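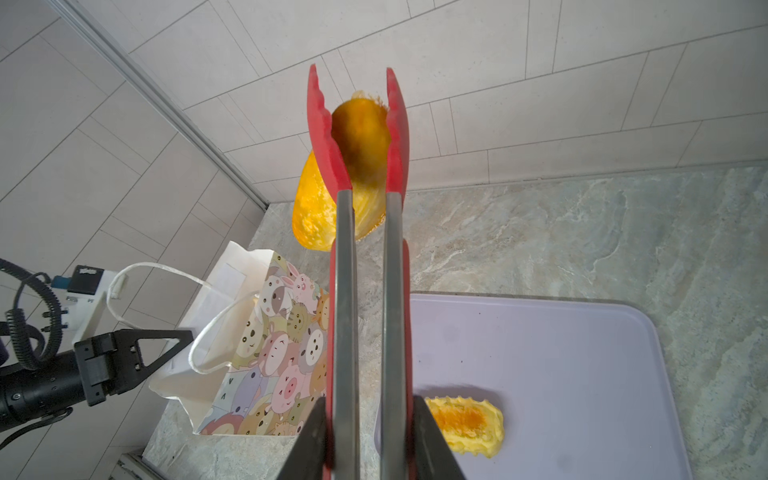

Elfriede Kröger

Soscombe, 16 April 2023 - Fruit wholesaler Ostermann will open a second ripening hall at its Trirkow site in November. The hall covers 900 square meters and will handle mangoes, avocados and bananas for grocery stores in the region.

Ostermann has run one hall at Trirkow until now and shipped 3064 pallets of mangoes from it last year. The new building has three rooms with separate temperature control, so fruit from different growers can be ripened on its own schedule. Cooling equipment will come from Jitex.

Hiring for the early shift starts this summer. Store buyers can order from the new hall through their current account - prices and delivery days stay the same.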